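Ticket 3238: la pinza derecha de Lino pierde el cero al trabajar con la muñeca girada
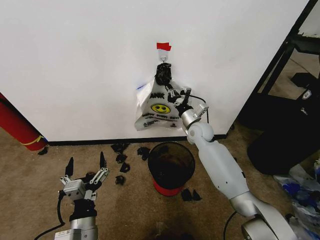
Datos del ticket

Abierto: 12 de noviembre de 2018
Sede: Rusville
Equipo: Lino, robot de dos brazos
Componente: pinza derecha, cable de pinza y muñeca
Prioridad: media
Estado: cerrado, con una tarea pendiente para marzo

Descripción del problema

Tarea de la bolsa colgada. El brazo derecho sube en diagonal hasta el gancho de la pared, dobla el codo y lleva los dedos a la parte alta del plástico, junto al nudo. Es un movimiento precioso cuando sale bien, y hasta la semana pasada salía bien casi siempre.

Ahora la pinza derecha informa de una apertura falsa al llegar arriba. El controlador cree que los dedos están más cerrados de lo que están, da el agarre por bueno y ordena la retirada con el plástico suelto. A veces aparece además el aviso de sobrecorriente en el motor de la pinza, que se borra solo al bajar el brazo. La pinza izquierda, mismo modelo y mismo firmware, va como la seda.

Lo raro (¡y lo interesante!) es que con el brazo en reposo no hay forma de provocar el fallo. Se pueden lanzar 1000 ciclos de abrir y cerrar en vacío y el cero no se mueve nada.

Lo que ya se había probado antes de abrir el ticket

Reinicio completo del controlador. Sin cambios.
Recalibrado del cero con los dedos cerrados. Aguanta un rato y vuelve a fallar en cuanto se repite el alcance alto.
Limpieza de las yemas de los dedos. No cambia nada, pero agarran mejor y se queda como costumbre.
Intercambio de los parámetros de fuerza entre izquierda y derecha. Sin cambios, parámetros devueltos a su sitio.

Registro de trabajo

Entrada 1. Reproducido a la primera siguiendo la trayectoria grabada, qué alegría da un fallo que se deja ver. En 44 intentos sobre el gancho, 7 terminan con lectura de apertura incorrecta. Todos los malos coinciden con la muñeca en el tramo final del giro. Con la misma altura y la muñeca recta no aparece ninguno.

Entrada 2. Enviados los registros al soporte de Hollenstein, que fabrica la pinza. Mientras contestan, pruebas en local. Movimiento lento, al mínimo de velocidad, parando en cada punto intermedio y leyendo la posición del motor: la lectura es correcta durante toda la subida y salta de golpe cerca del final del giro. Un salto así huele a contacto eléctrico, porque un desgaste mecánico daría una deriva suave.

Entrada 3. Respuesta de Hollenstein, rápida y muy útil. Piden revisar el recorrido del cable de la pinza alrededor de la muñeca. Si el bucle queda corto, el giro tira del conector y la línea del encoder se interrumpe un instante. El controlador rellena el hueco con el último valor estimado y a partir de ahí ya arrastra el error. Encaja con todo lo anterior.

Entrada 4. Comprobado con el robot parado y el freno puesto. Se sujeta el cable con dos dedos junto al conector y se flexiona con suavidad mirando la lectura en pantalla. ¡Ahí está! Cada vez que el cable tira hacia el antebrazo, la lectura parpadea. Se repite en el lado izquierdo con el mismo gesto y no se mueve.

Entrada 5. Desmontado el conector derecho. El tornillo de retención estaba flojo y uno de los pines tenía la superficie mate. Limpieza con alcohol isopropílico, secado, conector de nuevo en su sitio y tornillo apretado a mano, sin forzar. La junta estaba perfecta y se reutiliza.

Entrada 6. Bucle rehecho. Se lleva la muñeca al extremo del giro en los dos sentidos y se ajusta el largo con el brazo en la postura más exigente. El primer intento quedó demasiado generoso y el cable podía rozar el objeto que se agarra, así que hubo que recoger un poco. El segundo quedó bien. Sujeción con velcro, nada de bridas: hay que poder retocarlo sin tijeras.

Entrada 7. Recalibrado del cero y repetición de la serie sobre el gancho, otra vez 44 intentos con la trayectoria original. Ninguna lectura incorrecta y ningún aviso de sobrecorriente. La corriente del motor se ve limpísima en la gráfica, da gusto enseñarla.

Causa

Conector del encoder mal retenido, agravado por un bucle de cable corto en la muñeca derecha. El aviso de sobrecorriente era consecuencia del cero perdido: el motor seguía empujando contra su tope mecánico creyendo que le quedaba recorrido.

Procedimiento si vuelve a pasar

Parar el brazo en una postura baja y poner el freno.
Abrir la pantalla de lectura de la pinza y flexionar el cable junto al conector.
Si la lectura salta, apretar el tornillo de retención y repetir.
Si sigue saltando, desmontar, limpiar los pines y volver a montar.
Girar la muñeca a los dos extremos vigilando el bucle.
Recalibrar el cero con los dedos cerrados. Este paso va siempre al final; si se hace antes de tocar el cable, hay que repetirlo.

Pendiente

Cambiar el cable derecho por uno nuevo en la revisión de marzo. El actual funciona, pero ya ha trabajado bastante doblado.
Avisar a Zinilstead, que tiene la misma pinza montada con el mismo recorrido de cable. Les va a venir de perlas la prueba de flexión de la entrada 4, se hace en un momento y no hay que desmontar nada.
Pasar la serie de alcance alto a la lista de comprobación de Lino. La prueba en reposo se mantiene, aunque para este fallo era ciega.

Comentario de cierre

Confirmado por la sede: Lino vuelve a la tarea con la trayectoria original y la velocidad normal. Los registros de antes y después quedan adjuntos al ticket, junto con la gráfica de corriente. Gracias al soporte de Hollenstein por la pista del cable.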